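How to Get a Table at a Small Restaurant That's Always Full

Posted July 1, 2025

I eat out a lot more than my budget would like, and the question I get most from readers is how I keep landing seats at places with a waiting list as long as my arm. I don't know any chefs and I don't slip anybody a twenty. I just have a routine, and since I used it again last week to get into Misov (the little dumpling and smoked fish place in Dreltthorpe, go go go), I figured I'd finally write the whole thing down.

Find out when the book opens

Every restaurant releases its tables on some kind of schedule, and most of them will tell you if you ask. Misov opens its book two weeks out, first thing in the morning. Semple does a whole month at a time, so all the July dinners went up in one go and the good ones were gone by lunch. Look at the bottom of the reservations page first, then the FAQ. If it's not in either place, send a short email. I've never had anyone be weird about it.

Once you know the time, set an alarm for a few minutes before. Log in, have your card details saved, and pick your party size ahead of time. Tables for two go up in the biggest numbers at tiny places, so if you're a group of four and desperate, try two twos and ask to be seated near each other. It works more often than you'd think.

Pick up the phone

I know, I know. But plenty of small kitchens hold back a few seats for people who call, and those seats never show up online at all. Stamivent keeps its whole counter that way. The trick is calling in the gap – after lunch is cleared and before the dinner crew gets slammed. Mid-afternoon is great. Never call at 7 on a busy night and expect anyone to be happy about it.

Have this stuff ready before you dial: the date you want, a second date, your party size, and any allergies. Be nice, be quick, and ask if there's a cancellation list while you've got them on the line.

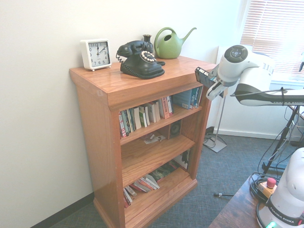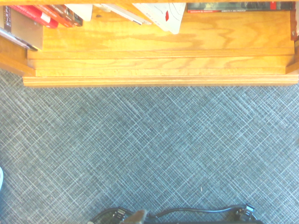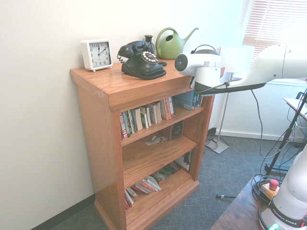 Calling doesn't suit every place, mind you. A reader wrote in after my last newsletter to say that she'd phoned Semple over and over and only ever got the recording, and that what finally got her in was showing up at opening time with a book and asking for whatever they had. She was eating the lamb ribs twenty minutes later, so who am I to argue?

Work the cancellation list

Get on it even if you think it's hopeless. People's plans fall apart the day before, usually right before the cutoff when the restaurant starts charging for no-shows. Find out when that cutoff is and check the booking page shortly before it. That's how I got my Misov table – I refreshed while my coffee was brewing and there it was, a corner spot for two. Turn on text alerts, too, because the emails tend to land in your inbox long after the seat is gone.

Go early, go late, go alone

The 5:15 seating is not glamorous, but the kitchen is fresh and nothing has run out yet! Late works too, although at Stamivent the custard is usually finished by then and I take that very personally. And if you're up for eating solo, do it. A single stool at the bar is the easiest seat in the house to get, and you end up hearing about all the specials.

One more thing about manners

If you can't make it, cancel. Do it as soon as you know, by whatever method you booked. Small places really feel an empty table, and some of them keep notes on who didn't turn up. The list of readers on this newsletter is up to 2,743 now, and if every one of us canceled properly there'd be a few more seats floating around for the rest of us.

Next up I'm trying to crack the brunch line at Semple, where they don't take bookings at all. If you've got a method, leave it in the comments.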